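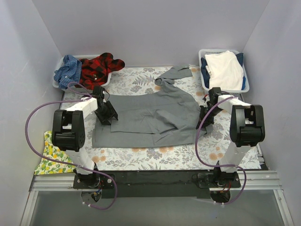

When does the Kellmont bus start running again?
The first Saturday in September, leaving from the Proladcombe library at 9:15 and coming back at 2.

OK, minutes from the riders' group, typed up by me again (sorry in advance for the spelling). We had a decent turnout and started late while we hunted for the key to the side room.

Most of the evening went on the timetable. Carkar, who run the bus, want to drop the stop at Khan Road - they say it adds too much time to the loop. A lot of us get on there! I said so, and so did pretty much everyone on my side of the room. We voted to ask them to keep it through the winter and look at it again in spring. 31 for, 2 against.

Money next. We have $67 left after printing the last batch of timetables, and we agreed to print 100 more in bigger type, as the old ones were murder to read at the stop. I'm getting a price from the copy shop in Kellmont.

The shelter roof still leaks over the bench. The town says it's on the list - same as last time. I'll write to them again and copy in Carkar.

Somebody asked if dogs can ride. Small ones on a lap, yes. Bigger ones are up to the driver, and I'd call ahead.

We ran out of time for the fare question, so that goes first at the next meeting. Same room, 7 p.m., and please bring your own mug.

Last updated: September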